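Speaker notes: open day briefing, household handling programme
Flamton site, main meeting room
Audience: visiting partners, housing providers, local college staff
Version for February 25, 2019

Opening

Welcome the visitors on behalf of Trolen and thank the Brodville party for travelling. Confirm that everyone has signed in and has a badge. Mention the fire exits at the rear and to the left of the lectern. Say that the talk is followed by the demonstration and that questions are welcome at either stage.

Slides 2 and 3. Leave each on the screen long enough for people at the back to see it.
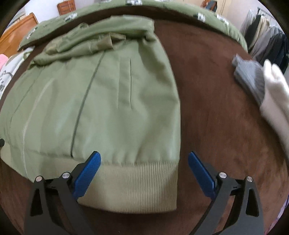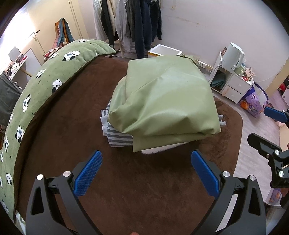
Clothing on the bed, with hand-held grippers. Slide 2: green jacket laid out. Slide 3: green bundle on top of a striped textile.

Main points for slides 2 and 3

The programme is concerned with ordinary work in ordinary rooms. Garments are among the hardest things we ask a machine to deal with. A box keeps its shape when it is picked up. A jacket does not, and its sleeves, hem and lining may each move in a different way.

Draw attention to the ribbed waistband on slide 2. Bands, seams and pockets are useful landmarks, and visitors will hear the team refer to them during the demonstration. On slide 3, point out the creases and the shine on the green material. Both change how an edge looks to a camera, and we regard this as one of the main difficulties in the work.

Point out the blue finger pads, which can be seen on both slides. The grippers are held by a person. The person makes the movement and the recording is studied afterwards. Visitors from the housing side often ask whether a robot was present in the home. For this part of the programme the answer is no.

Pause for questions. Keep to 5 minutes.

Slide 4. How the day is arranged

Visitors will be divided into 3 groups, shown by the colour of the badge. Each group will spend 14 minutes at the folding table, then move to the robot cell, then to the review desk. Please ask guests to stay with their own group, as the cell has a limit on numbers.

At the folding table, guests may try a hand-held gripper themselves. Shirts and towels are provided. Staff should show the correct grip first and should allow each guest at least one full attempt without correcting them.

At the robot cell, guests stand behind the yellow line. The arm will attempt to fold a towel and then a shirt. State clearly that the shirt is the less reliable of the two. If the arm stops, the operator will reset it and carry on. There is no need to fill the silence.

At the review desk, guests may see how a recording is checked and labelled. Film from private homes is not shown at this desk without the written agreement of the household.

Slide 5. Partners

Acknowledge Ó Gríofa for the design of the finger pads and for the loan of the second table. Acknowledge the Brodville office for its help in arranging home visits. The present series began in October and has covered 27 homes.

Do not give dates for any product. If pressed, say that the programme is at the research stage and that a written summary will be sent to all who attend.

Slide 6. Practical matters

Photography is permitted at the folding table only. Coats and bags may be left in this room, which will be locked during the tour. Tea will be served in the corridor after the final group returns. Feedback forms are on the chairs and should be handed in at reception together with the badges.

Invite group one, green badges, to come forward to the door.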